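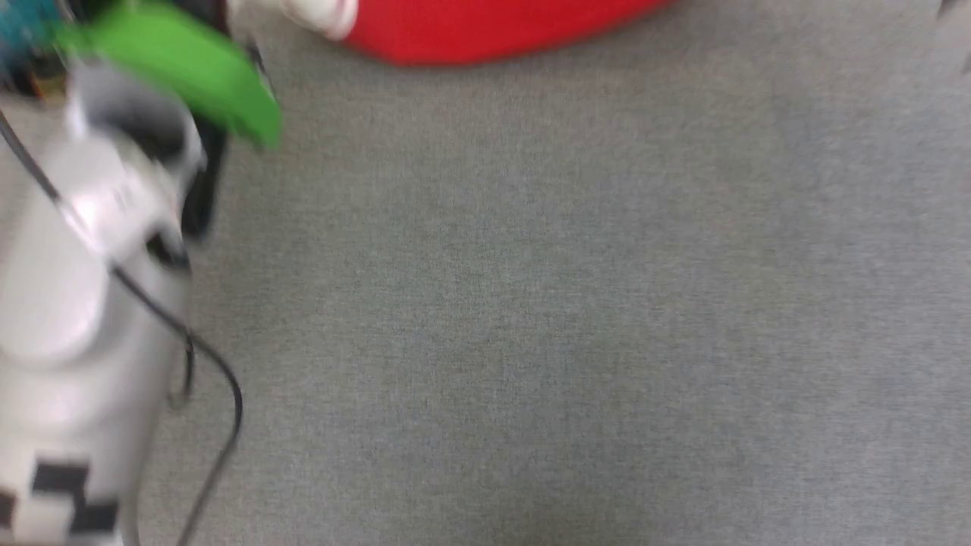
Opened by: Kerbridge demo support
Site: Clerneck, ground floor hall
Unit: Pinto, two-arm
Priority: 3
Status: Closed, one follow-up open

Summary
Arm stops with a tracking fault during the open day run. Fault clears on reset and returns within a few cycles. Visitors due back in the hall at 2 p.m.

Reported behavior
The arm moves to the pick position, pauses, and drops to hold. The console shows "marker lost" followed by "position not confirmed." The other arm completes its part of the routine and then waits. The operator reset the unit 4 times during the morning session. The demo was switched to the manual jog routine for the last group.

Setup
Unit is running on the hall carpet, floor pick routine, standard demo speed. The black cable is routed on the outside of the white shell and hangs in a wide loop over the carpet. The checkered marker is on the large rounded housing at the lower end of the arm. Head camera view blurs heavily during motion.

Checks, morning
Power cycled the controller. No change.
Reseated the cable at both ends. No change.
Wiped the marker with a dry cloth. No change.
Ran the arm at half speed with no other settings touched. Fault did not appear.
Returned to demo speed. Fault came back on the second cycle.

Comment from Forner remote desk
Log shows the marker is found while the arm is still and dropped during the fast swing. Exposure on the head camera is set to auto. The hall is dimmer than the lab, so auto picks a long exposure. Set exposure to the fixed "indoor short" profile and raise gain to match. Please also confirm that the cable does not cross the marker at any point in the swing.

Action taken
Loaded "indoor short." Gain raised two steps. Stepped the arm through the full swing by hand with motors off. The cable stayed clear of the marker, but the loop swung wide at the far end of the reach. Took up the slack and added 3 ties along the shell, leaving enough length for the wrist to turn fully.

Result
Ran the floor pick routine at demo speed for the full afternoon session. No marker faults. One stop was logged when a visitor crossed the floor tape; that is the expected response and is not part of this ticket.

Follow-up
Kerbridge to add the exposure profile to the site setup sheet, ahead of the cable check. Forner to decide whether the demo image should ship with auto exposure turned off. Ties to be replaced with the proper clips when the unit is back in the lab.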